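Clergate homeware maker opens its workshop kitchen to the public

17th February

Clergate homeware maker Marwat is throwing open the doors of its workshop kitchen this spring, and everyone who likes a good mug is invited!

The free sessions will run for seven weeks at the firm's Varkodbridge site, giving visitors the chance to handle the new Birkau range of kitchenware, try it out with tea, coffee or soup, and tell the makers what they think before the final designs are settled.

Areeba Ghauri, who founded Marwat with Sadia Pirzada, said: "We love mugs, and we've talked to each other about handles for far too long. Now we want to hear from people who use one every morning, fill it too full and splash water all over the worktop."

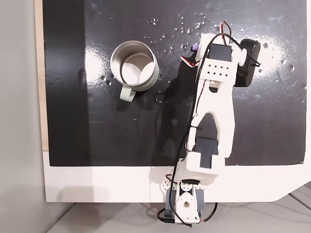
More than 3000 people answered the firm's kitchen survey in January, and many wrote at length about comfort, weight and how easily a mug rinses clean. Their comments have shaped the programme, which includes two evening sessions for people who work during the day.

Designer Delali Fiadzo will lead the daytime visits. "Bring your favourite mug from home, chips and all," she said. "I'd love to know why it's the one you always reach for."

Places are free but must be booked through the Marwat shop in Clergate. Children are welcome with an adult, and the kitchen has step-free access.

Press contact: Kaiwen Lu, Marwat, Clergate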